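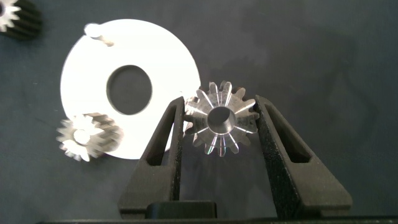
Replacement gears for old hand drills and kitchen grinders should be easier to get than they are, according to several people who wrote to the Pasberg repair room over the winter, and one of them said a shop had told her to throw the whole tool away. The repair room now has an answer for at least some of those letters.

30 August 2018 — The Pasberg repair room will open a small gear exchange in November. Visitors can bring in a worn or broken gear and look for a match among 500 used metal gears, all taken from tools and household machines that were past fixing. The stock came from Laleck, a hardware store on Trutow Street that closed its service counter this spring.

Most of the gears are small. The two main kinds are spur gears, which have straight teeth around the rim and run side by side on parallel shafts, and bevel gears, which have teeth cut on a cone and turn the drive through a corner. Hand drills usually need the second kind. So far 200 of the gears have been cleaned, measured and put into labeled drawers. The rest are still in the tins they arrived in.

Each drawer label gives the number of teeth, the outside diameter and the size of the bore. Gears with chipped or rounded teeth are being set aside for scrap. Light wear is accepted, and the label will say so.

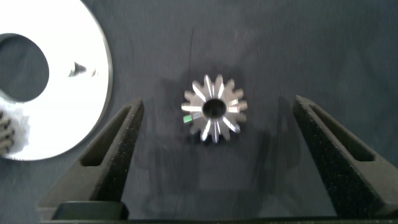 A small spur gear with a plain round bore.

People looking for a part are asked to bring the old gear with them, even if it is in pieces, along with the shaft if it comes out easily. A photo is usually not enough. Two gears can look the same and still fail to mesh — tooth size and pressure angle both have to match, and the bore has to fit the shaft.

A gear will cost $2, or nothing if a usable one is left in trade. The repair room will not fit parts to power tools, but the bench and hand tools can be used during opening hours.

The exchange will be at the back of the Sarmiento Building, room 13. Plastic gears are not part of the stock, and the room is not taking them for now. Donations of metal gears can be left at the front desk in a bag or box, with a note saying what machine they came from if that is known.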